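Demonstrators wanted: household handling tasks

Waris is looking for people to join its demonstration team at Votville. You will carry out everyday jobs with a pair of hand-held grippers, and the recordings become training examples for a system that learns to handle household objects. We need 30 people for the next round.

No technical background is needed. You hold one gripper in each hand and do the job through the jaws — your fingers do not touch the object. Current work is on floor-level items such as canister vacuum cleaners, so expect a good deal of bending.

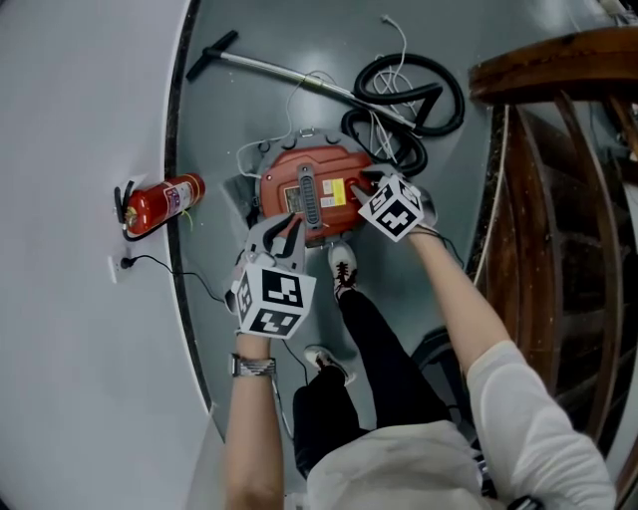
What you will do

Work through a task list of around 40 short tasks per shift.
Repeat each task from a different starting position.
Mark failed attempts as failed. We keep them.
Check that the marker cubes are clean and firmly fixed before you start.

Each gripper carries its own camera, and people working or passing nearby will often be in the recording. You will be asked to sign a consent form covering this. Plain clothes are preferred, without large logos. 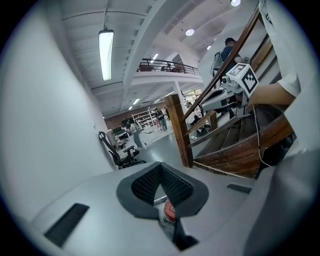
View from a gripper camera, with the second gripper held out by the stairs.

What we ask for

You should be 18 or over, with good use of both hands, and able to stand for most of a four-hour shift. Left-handed applicants are very welcome, as the Alvarado task set is short of them. Bracelets and watches may stay on if they do not catch on the cable. Flat, closed shoes are required.

New starters have one paid training shift. Most people find the jaws awkward at first, mainly when turning something over or pulling on a handle, and we do not use recordings from that shift.

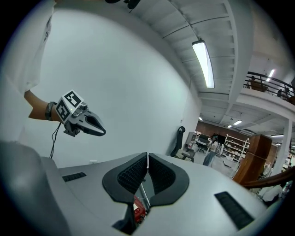 Shifts are mornings or afternoons, at least two a week, and run until November. A few demonstrators may later be offered work at our Zirnach site, where travel is paid.

To apply, send a short note with your availability and quote reference 43. Applications close on 2018-02-27.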